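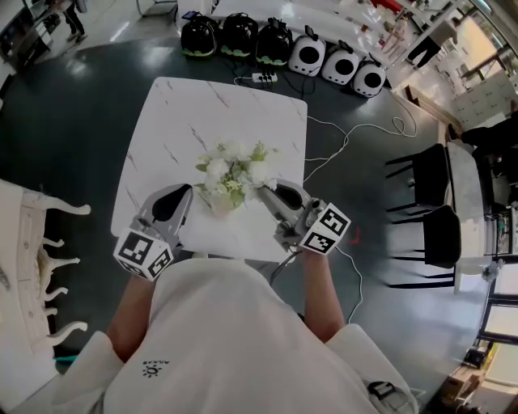
Wultow — Flowers and Table Settings Team

We are the team at Wultow that looks after flowers, tables and the general state of the room. The company fits out and runs shared workspaces, and each of them has a front area where visitors are met, meetings spill over and the occasional supper is held. Our job is to have that area ready when people come in.

The team was set up when the Prerkivik building opened. Before that, flowers were ordered by whoever was on reception, and the tables were left as the last meeting had left them. There are now 17 of us, some full time and some working mornings only. We cover Prerkivik and two smaller buildings, Kavumitz and Ung.

What we do with flowers

Most of our work is with small bouquets meant to sit in the middle of a table. We make them low enough for people to talk across. The house style is white and pale green, with one or two full round blooms, something smaller to fill the middle and a sprig of green standing a little higher than the rest. A cream or faintly pink bloom is allowed. Strong colours are kept for private bookings, where the customer chooses.

We use both fresh and fabric flowers. Fresh ones go to reception and to any table booked for a meal. Fabric ones are used on tables that are moved a good deal, and they are taken apart and dusted at the end of the month. Last year we put out 454 bouquets across the three buildings, counting both sorts.

A bouquet is always placed last. The table is wiped, dried and checked for level first, then the flowers go down just off the centre or at the centre, depending on how people will be seated. The fullest bloom should face the side people come in from. New members of the team spend their first week on this part of the work, and most find that turning a bouquet by its stems without bruising it takes some practice.

What we do with tables

The front tables have white marble-pattern tops with rounded corners. The gloss shows every fingerprint and ring, so they are wiped with a damp cloth, then gone over with a dry one, working from the far edge towards you. We don't use polish on them. It leaves a film that catches the ceiling lights.

Bags, cups and papers left on a table are moved to the lost property shelf at reception after an hour. Anything standing on the floor beyond the table is left where it is unless it blocks the way through. If a display has been set out in a row, please don't shift one piece to make space for a chair. Ask us and we will move the table.

Where we work

The workspace is open plan, with white walls and a high white ceiling crossed by broad beams. An upper level runs along part of it behind a black metal railing. Under that level the ceiling drops and the light comes from rectangular fittings, which makes white flowers look slightly cooler than they do in the taller part of the room. We take this into account and put the creamier blooms underneath.

Visitors also see our tables from above, so we check the layout from the railing before an event. A setting that looks straight from the floor can be well out of line from up there. 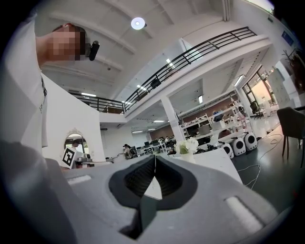
Bookings and private events

The front area can be booked for suppers, small launches and talks of up to 60 people. Table flowers in the house style are included. Other colours and larger arrangements are charged separately, and we need to know by noon the day before. For November and December please give us longer — growers' deliveries are less regular then and the white blooms go first.

Tables can be set singly, in pairs or in one long run. We will send a plan showing where each will stand. Please bring your own candles only if they are battery ones.

Flowers to take home

Fresh bouquets are changed twice a week. The ones coming off the tables are put in buckets by the side door at 4.30 in the afternoon, and anyone who works in the building is welcome to take a bunch. Paper for wrapping is on the hook above the buckets. Please leave the buckets behind, as we need them for the next delivery.

Contact

The team can be found at the flower bench behind reception at Prerkivik from 7.30 in the morning. Kavumitz and Ung are covered on request through the same bench.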